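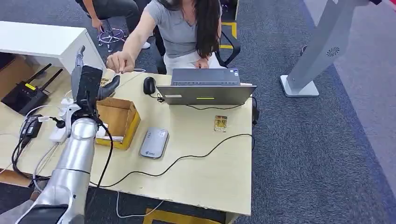 Can a small office test a robotic hand without an engineer on staff?
With the Skestard evaluation kit, an employee who is comfortable with a laptop can run the basic exercises after a short training course. Changes to the arm's safety limits are still made by the supplier.

Clokness introduced Skestard in April as a rental service for companies that wish to study robotic handling before they buy. The package covers an arm with a five-fingered hand, the control software and 80 hours of remote support. The monthly fee is $3,455 on a standard term, and the minimum term is two months. A second arm may be added for $1,797 a month.

Annick Royer, who directs customer programs at Clokness, describes the service as a period of study. "We ask each customer to choose one task and stay with it," she said. "Most arrive with a list of ten."

The recommended first task is work with small, flat items and an open box. Cards are a demanding choice. They lie close to the surface and offer the fingers very little to hold. 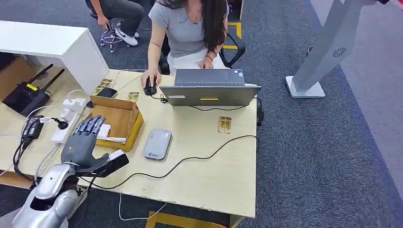

An operator at the laptop, with cards and an open box on the desk.

Setup takes most of a morning. The guide is clear on network settings and rather thin on desk layout, and customers should plan their power outlets and cable paths before delivery day. Telum, which handles installation for Clokness, will survey a site for a separate fee.
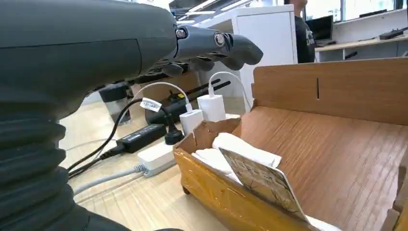 The gripper over a taped cardboard box, with power supplies behind it.

Support is available by telephone until 6 p.m. Customers on the older McKinnon plan may transfer to Skestard at the end of their current term – their saved exercises move with them, but their custom reports do not. Clokness expects to offer a report converter and has not set a date for it.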